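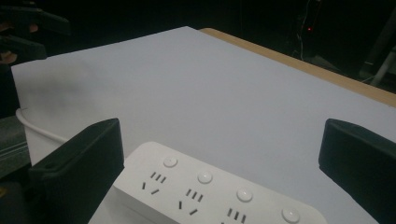

Parents in Mernden had asked for more picture books in two languages, the town library said in its notice on January 9, 2026, and a new shelf of them is now open in the children's room.

The shelf holds 575 titles for readers from preschool through fourth grade. Most are printed with English and a second language on the same page. The rest come as matched pairs, one copy in each language, kept together in a cloth bag and checked out as a single item. There are 9 languages on the shelf to start with. Spanish, Arabic and Vietnamese have the most books.

The purchase follows a survey the library ran in November. It received 1,138 replies, on paper and online. The most common request was for stories about moving to a new school or a new country, followed by folktales and books about grandparents. Several families wrote that they had been borrowing from the Dikach branch, across the river, and would prefer something closer to home.

Plisten Books, a small children's publisher, supplied part of the collection at a reduced price. Its list includes the Varma series, four picture books about a girl who starts second grade in the middle of the year and keeps a notebook of words she hears on the bus. The first two are on the shelf in English and Spanish. The other two are on order and can be reserved now.

Books from the shelf go out for three weeks and can be renewed twice unless another reader is waiting. Bagged pairs must be returned together at the desk and should not be put in the outdoor book drop. A child's card is enough to borrow up to six items. Teachers with a school card may take 20 at a time, and a list sorted by grade level is available at the desk.

Story time in English and Spanish will be held twice a month in the children's room, beginning at 10:30 a.m. It is free and no sign-up is needed. Families who would like to suggest a title or another language can fill out a request card at any branch.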